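Ticket 3258: Starkance imager drops drive at 60%, Derndale bench
Status: open, workaround in place
Opened by: Solomiia Maksymiv
Queue: Saltside lab support

Problem as reported: imaging a 2.5-inch SATA laptop drive from the Derndale intake. Job starts fine, runs at normal speed, gets to 60% and the port goes dead. Drive disappears from the port list. Log says "device not ready", then nothing. Power cycle the port, drive comes back, job won't resume, have to start over. Three times now on the same drive.

Not urgent for the case itself but the same port did it on a second drive last week so I don't think its the drive. 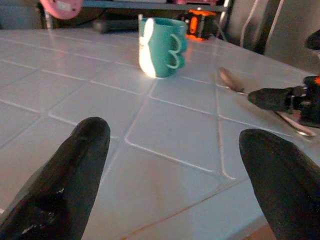

Page last changed: July, 4:40 pm, by smaksymiv

What's been tried so far, in order.

1. Swapped the SATA data cable. No change.

2. Swapped power cable. Ran a little longer, died at 71%. Got my hopes up, then repeated and it died at 60 again.

3. Moved the drive to port 5. Completed. 100%, hashes match on verify. Moved it back to port 2, died. So port 2, or whatever feeds port 2.

4. Firmware. Unit was one release behind. Updated, rebooted, checked the version on the status page. Same failure on port 2.

5. Turned off the spin-down timer in settings. Should not matter in the middle of a job but someone on the Higuchi thread said it did for them. Did not for me.

6. Different target. Was writing to the network share, tried a local target drive on port 4 instead. Died at 58%. So not the network, and that lets the share off the hook. Please stop reassigning this to network.

Log from the last failed run, trimmed:

port 2: read ok
port 2: read ok
port 2: current limit warning
port 2: current limit warning
port 2: device not ready
job stopped, reason: source lost

The current limit lines are new, or I never scrolled up far enough before. They show up a couple of minutes before the drop. Went back through the older logs and they're in two out of three. The first one was overwritten when I restarted the job, my fault, should of exported it.

Asked Starkance support. First reply was to try another cable. Sent them the list above. Second reply asked if the unit is on a shared power strip. It was, with the dock and the label printer. Moved it to its own wall outlet, ran again on port 2, died at 63%. Told them. Waiting. 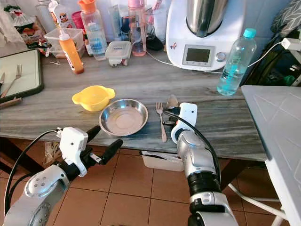

Also checked the current limit setting per port. Port 2 was on the low preset, everything else on standard. No idea who set it or when, settings page doesn't keep a history. Put port 2 back to standard, saved, left the page, came back: low again. Did it twice. So the setting isn't sticking, at least not from the web page.

Tried from the front panel instead. Sticks until reboot, then low again. With the panel setting on standard and no reboot, port 2 ran the Derndale drive all the way through. Verify passed. Only one run so far, so not calling it fixed.

Workaround for anyone on the bench until this closes:

- use port 5 if it's free
- if you have to use port 2, set the limit from the front panel after every reboot and check it before you start
- export the log BEFORE restarting a failed job
- don't put the 3.5-inch drives on port 2 at all, they pull more at spin-up and I haven't tested them

Still to do:

- second full run on port 2 with the panel setting
- factory reset, then see if the preset sticks. Need to save the job templates first, last time we lost the naming rules and it took most of a morning to get them back
- send the settings file to Starkance, they asked for it in the second reply and I missed that line
- ask Higuchi if their unit shows low on any port. Same model, might be the same bug

Leaving this open. If the reset doesnt clear it the unit goes back to them and we run everything through the Saltside spare. Put notes in here please, not in chat, I can't find anything in chat.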